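Visit report: the mobile gripper cell at Prokix, Rirncombe site

Prepared for members of the Bainbridge Technical Circle 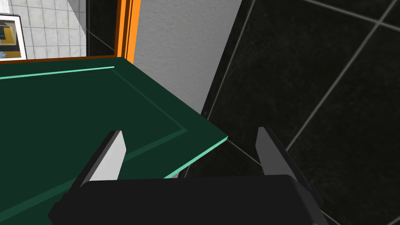

In May a party from the Circle was received at the Rirncombe site of Prokix, where the company keeps a single mobile arm for handling trials in furnished rooms. The visit had been requested by members responsible for maintenance in their own works, and the programme was arranged accordingly. We asked to see one machine and to be told how it is set up, looked after and put right when it fails. Our hosts were Tatsuya Ichikawa, who has charge of the cell, and Masaru Nagano, who maintains the software model that accompanies it.

The morning began at 9.15 with the model. Every room in which the arm is to work is first built on the computer, with its floor, walls and furniture, and the view from just above the gripper is rendered for each stage of an approach. Mr Nagano regards this view as the most useful one available to a fitter. It gives an early indication of whether the fingers will clear the corner of a table or cabinet top, and whether the housing behind them will follow without touching. The library at present holds 42 rooms. Several have dark tiled floors and strongly coloured furniture, which were chosen as hard cases for the vision software.

Members asked how closely the model agrees with the machine. Mr Nagano replied that the dimensions of the gripper are taken again after every change of fingers and entered by hand. On one occasion last year this step was missed. The new fingers were slightly longer than the old, and the arm touched down on a worktop before the program expected it to. No lasting harm was done, but the entry of finger length is now signed for by two people.

We then moved to the workshop, where the gripper had been taken off the arm and laid out on a bench. It is of the two-finger parallel kind, supplied by Allero. The fingers run on a pair of slides inside the palm housing and are driven by one small motor through a toothed belt. Mr Ichikawa removed the cover, which is held by four screws, and showed members where wear is generally found. The belt gives little trouble. The slides collect dust and fibres from the rooms, and a gripper that has been neglected will close unevenly, one finger arriving before the other.

The maintenance routine is as follows. The slides are wiped and lightly greased after 500 hours of running. The belt is changed at 900 hours whether or not it shows wear. The finger pads are inspected at the start of each shift and replaced in pairs. Mr Ichikawa was firm on this last matter -- a new pad opposite an old one will push a light object sideways as the fingers close. Used pads are kept in labelled bags with the date of removal, and we were shown a drawer of them.

Setting up after a repair takes 19 minutes when all goes well. The arm is sent to its home position and the gripper is bolted on with a torque wrench. The fingers are then opened to their full width and closed on a steel gauge block three times. The readings are written on a card that hangs beside the cell. If the third reading differs from the first by more than the permitted amount, the gripper goes back to the bench. We watched the whole procedure once. The first attempt was rejected on the third reading and a cable connector was found to be not fully home. It was reseated and the second attempt passed.

After lunch there was a general discussion. Members from the packaging trade were interested in the spares policy, which is simple: one complete gripper is held ready, and the faulty unit is repaired without hurry. The cost of the second unit was questioned by some of our party. Mr Ichikawa stated that it had been recovered within the first year, though figures were not available on the day.

Copies of the maintenance card have been promised and will be sent to those who attended. Members wishing to receive one who were not present should write to the secretary. The Circle records its thanks to Prokix and to both of our hosts for their time -- and for allowing a rejected set-up to be seen in full.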